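Prillar Planning Toolkit: Frequently Asked Questions

Last revised Thursday, December 5, 2019

What is Prillar?
Prillar is the planning and perception software used by the garment handling group at Hillitz. It takes camera images, estimates the outline and fold state of a piece of clothing, and proposes the next motion for the arm. It does not replace the low-level controller supplied with the arm.

Who maintains it?
The perception modules are maintained by Estíbaliz Iglesias. The planner and the command-line tools are maintained by Loïc Chevalier. Requests concerning both should be sent to the shared project address, where they are assigned within the working week.

Which version should new users install?
New users should install the May release. Earlier releases used a different format for grasp points, and plans saved with them must be converted before they can be opened. The converter is included in the tools folder and leaves the original files unchanged.

How does the software decide where a garment ends and the table begins?
The segmentation module labels each pixel as garment, table or background. The boundary is then simplified and passed to the planner as a closed outline. Dark fabric on a white tabletop is normally separated without difficulty. Layers of the same color are harder, as the only cue may be a thin shadow along the lower edge of the fold. 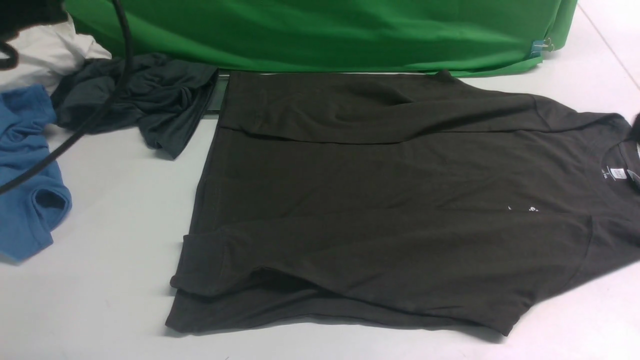
Dark T-shirt with a section folded over the body, collar to the right. Other garments are at the left of the table.

In such cases the module reports two outlines, one for the whole garment and one for the upper layer, each with its own confidence value. If the second value falls below the threshold in the settings file, the planner treats the layer as unknown and requests a new view before any grasp is proposed.

Does the planner need to know which way the shirt is facing?
Yes. Orientation is taken from the collar and the hem. A printed neck label is used as an additional cue when it is visible, but its text is not read.

What happens when several garments are in view?
Only one garment is planned for at a time. The operator selects it in the viewer, and the others are entered as areas to avoid. Garments that touch the selected one should be moved apart first – the current release may merge them into a single outline.

How many images were used to train the segmentation module?
The training set holds 3,000 labeled images. A separate set of 1,052 images is kept for testing and is not distributed.

Can Prillar be used with the Premasura calibration package?
Yes. Calibration files exported from Premasura can be loaded directly. The camera must be recalibrated whenever its mount has been adjusted.

Where are errors recorded?
Each session writes a log to the user's output folder. Please attach the complete log to any report, together with the settings file.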